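Notes > Kitchen > Storage

Search this blog Go

Lids, continued

The drawer under the counter is 40 cm wide inside and 17 cm deep. Flat lids stored on edge fit it with clearance. Lids with a raised rim do not nest with flat ones, so I now sort by profile first and diameter second. Color is ignored.

Mehwish Gondal asked in September whether the round blue pieces should go in with the dinner plates. I tried it. The stack leans once it passes the height of the shelf lip, and the bottom piece has to be lifted out with two hands. 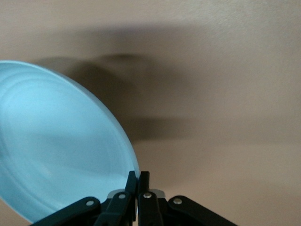
Bernar Street Home Organizing Club

The pale blue one has a thin outer lip and a shallower ring molded inside the rim. Rings of this kind hold crumbs and rinse water. Wash with a soft brush, following the ring, then stand the piece on edge until the inner face is dry. Stacked wet, two of them stick together.

Current layout: round pieces on edge at the left, rectangular lids at the right, one divider between. The divider is a Vestov tension bar, cut down by 68 mm. It slipped twice before I put felt on the ends. The 400 ml tubs stay on the upper shelf without lids.

Still to do: the deep bowls, and the handle on the second drawer.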